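Animals in Entertainment and Public Display
Handout for Unit 3: How animals learn to perform, and how we judge it

Course leader: Tomos Mathias
Please read before the Friday seminar. Bring your own notes on the Nestow case.

1. What this unit is about

In the first two units we looked at animals on farms and animals in the home. Now we come to animals which are shown to a paying public. I include here the bird show, the sea lion pool, the parrot at a village fair and the horse in the ring. I leave out racing, which has its own unit later.

The question for this unit is a practical one. When we see an animal do something on command, what can we say about how it was taught, and what can we not say? Students often arrive with a strong opinion in one direction or the other. You may keep your opinion, but in the written work I ask you to support it with what was observed.

2. Some terms

Habituation. The animal is exposed to something again and again, with no result good or bad, and it stops reacting. A horse that no longer jumps at applause is habituated to applause. Please do not write that it "enjoys" the applause. This is a different claim and needs different evidence.

Reinforcement. Something follows the behaviour and makes the behaviour more frequent. It can be positive (a piece of fish is given) or negative (pressure is taken away). The words positive and negative mean here added and removed. Every year a number of students lose marks because they write "negative reinforcement" when they mean punishment.

Punishment. Something follows the behaviour and makes it less frequent. It can also be added or removed.

Marker or bridge. A short sound, often a whistle or a click, which tells the animal that the food is coming. It is useful when the animal is far from the trainer, for example a bird at the top of a mast.

Shaping. The trainer rewards small steps in the direction of the final behaviour. A full routine may take months.

Stereotypy. A repeated movement without clear purpose, such as pacing or swaying. It can show a poor environment now, but it can also stay with an animal from an earlier place. One short visit will not tell you which of the two it is.

3. Case: the harrier hawk at Nestow

Nestow is a small bird park with an outdoor arena of 468 seats. The bird we discuss is Morgan, a female Harris's hawk, 17 years old at the time of the notes. She flew in the afternoon show at three o'clock. (The heading says "harrier hawk" because that was printed in the park programme. The two are not the same bird. Use the correct name in your essay.)

The keepers wrote down each flight during October. There were 26 flights in total. In most of them Morgan flew from the perch to the glove and back in the usual way. In three she left the arena and sat on the roof of the café, and the show went on with the owls. Each time she came down later by herself, when the public had gone.

The park explained this to visitors as "Morgan taking a holiday". The keepers had a more careful explanation. On these afternoons she had been fed early, and her flying weight was above the normal figure. A hawk which is not hungry has less reason to come to the glove. You should notice that this explanation says something about the method too. The show depends on appetite, and the question how much appetite is fair to the bird is one for the seminar.

Read the keepers' notes again and mark with one colour what was seen and with another colour what was concluded. You will find the two mixed in the same sentence very often.

4. Case: the Curska family ring

Curska was a travelling show with horses, dogs and geese. It had no wild species. The family taught the animals themselves and the methods passed from parent to child without being written down. What we have is a set of interviews with the youngest daughter, made after the show had closed.

She describes how the geese learned to walk in a line behind a small cart. They were raised together from the egg and followed the first person they saw, so the line was there already. The family only had to add the cart. This is a good example of a natural behaviour which is put on a stage, and it should be compared with the dogs, who walked on the front legs. For the dogs' act she describes a long period of lifting and holding. She does not describe any reward until quite late.

Her tone is warm in both accounts. Be careful with this. A warm memory of an animal is no proof of good treatment, and it is no proof of the opposite either.

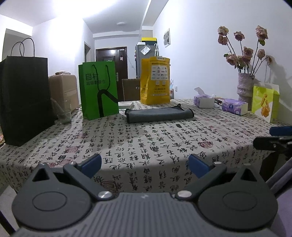
5. The Justuditz scoring sheet

For the practical part we use the Justuditz sheet. It was made for inspectors who have a short time at each place, and it asks only about things which can be checked in one visit. You fill in one sheet for each species, never one for the whole park.

The sheet has the following headings:

Space and shelter. Can the animal leave the view of the public when it wants?

Water. Is it present and clean at the moment of the visit?

Body. Coat or feathers, feet, weight as far as you can judge it from outside.

Behaviour before the show. Stand at a distance and watch for ten minutes. Write what the animal does, minute by minute.

Behaviour during the show. Note which commands were followed, which were not, and what the trainer did next. The second point is the most useful one on the whole sheet, in my experience. A trainer who stays calm and goes on to the next thing is telling you a lot.

Equipment. List it with plain names. If you do not know the name of a tool, draw it.

What the public was told. Write the words as near as you can. Compare them later with your own observations.

There is no total score. Earlier versions had one, and inspectors began to give the number and forget the rest.

6. Common mistakes in last year's essays

Using a film clip from the internet as the only source. A clip begins and ends where somebody chose. You may use one, but say who published it and what you could not see.

Writing "wild" for every animal that is not a pet. An animal born in a park to parents also born in a park is captive-bred. It is also not domesticated. These are three different words and you need all of them.

Taking a yawn, a lifted paw or a turned head as a sign of stress without any context. Look at how often it happens, and after what.

Treating the law as the same everywhere. Some countries allow wild species in travelling shows, some forbid them, and some leave it to the town. Check the place and the year of your case.

7. For the seminar

Please prepare short answers, half a page in total is enough.

Was Morgan on the café roof a failure of training, a failure of planning, or no failure?

Would you describe the Curska geese as trained?

Choose one heading of the Justuditz sheet and explain how a park could look good under it on the day and still keep the animals badly.

The essay (see the course page for length) is on one of the two cases. If you wish to write about a park you know yourself, speak to me first, and ask the park for permission before you take any notes there.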